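Chapter 4
Planning for Emergencies on School Sites

A school emergency plan sets out who decides, who acts and how the decision reaches everyone on the site. This chapter deals with lockdown and evacuation. Severe weather closures are treated separately, as they usually begin before students arrive.

4.1 Two kinds of response

An evacuation moves people away from a hazard. A lockdown keeps people where they are, behind locked doors, until the site is declared safe. The two responses need different signals. A plan that uses one bell for both will fail at the first step, and staff training will not fully correct the fault.

Choo and Athumani (see Further Reading) separate the trigger from the response. The trigger is the event reported to the front office. The response is the instruction that follows, and it should be given by one named person or, in that person's absence, by a named deputy.
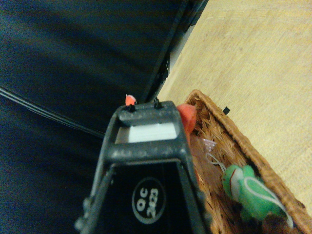
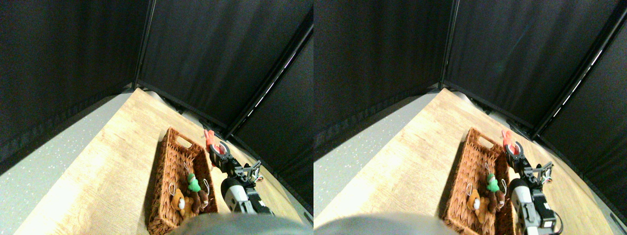

4.2 The assembly area

The assembly area should be far enough from the main building to leave the access road clear for fire crews. Pidcombe School, used as a case study throughout this chapter, has 400 students and two assembly areas - one on the playing field and one beside the Wollamance Road gate. Classes are assigned to an area by classroom location. Grade level plays no part in the assignment.

Attendance is taken on arrival. Each teacher reports to the area warden, who reports missing names to the incident controller. Visitors are checked against the sign-in sheet, which the front office carries out of the building.

Key terms: trigger, response, area warden, incident controller

Further Reading
Choo, Ha-rang, and Wafula Athumani. Signals and Decisions in School Safety. Droretti.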